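# Prokik (sports television program)

**Prokik** is a sports magazine program broadcast on the regional cable channel Moulin. It covers amateur and semi-professional sports, with most of its airtime given to track cycling, rowing, handball and indoor bowls.

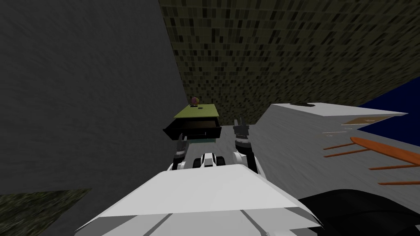
The program is produced in Neltcombe by Preltedeck, a small company that also makes the channel's evening sports bulletin. It airs from September to May, with a break in December, and is repeated the following morning at 7:30.

## Format

Each episode has a studio opening, one long report and a closing segment of results. The long report usually takes up more than half of the running time and follows a club or a single competitor through a week of training and a match or race. Reports are narrated by the host and recorded after editing.

The results segment was read aloud in the early seasons. It was later changed to a scrolling table with music, and the spoken version came back only for finals. Viewers who wrote to the channel were divided about the table, mostly over the speed at which it moved. Preltedeck slowed it down twice.

There is no panel discussion. Guests appear in the studio one at a time and are interviewed standing up, a habit left over from the first season, when the set had no chairs.

## History

Prokik began as a segment within the evening bulletin. It was made into a separate program after Moulin lost the rights to regional league soccer and needed to fill the slot. The first host came from local radio and stayed for 2 seasons before leaving to call rowing events full time. The second host had been a reporter on the program and remained the longest of any presenter.

The 100th episode was shown live from the Neltcombe velodrome. A power failure in the building stopped the broadcast before the last race, and Moulin showed a repeat of an earlier report on handball goalkeepers until the signal returned. The race was included in the next episode.

Early episodes were kept on tape at the Preltedeck office. Part of the collection was damaged by a leaking pipe, and several reports from the second season survive only as home recordings. The company has asked viewers for copies on a number of occasions.

## Production

The studio is on the ground floor of the Preltedeck building and is shared with the bulletin, so Prokik is recorded in the afternoon before the news set is put up. Field reports are made by a crew of one reporter and one camera operator. Sound is recorded on the camera except at rowing events, where a separate recorder is used.

The theme music is a short piece for trumpet and drums. It has been re-recorded once, at a slower tempo.

## Annual award

At the end of each season the program gives the Prokik Cup to a club chosen by viewer vote. The winner receives a trophy and a grant of $1,000 toward equipment. In the closest vote so far, a rowing club won with 918 votes. Clubs may win more than once but not in consecutive seasons.

Voting was by postcard at first and is now done through the channel's website. Postcards are still accepted.

## See also

- Moulin (television channel)
- Neltcombe velodrome
- Sports broadcasting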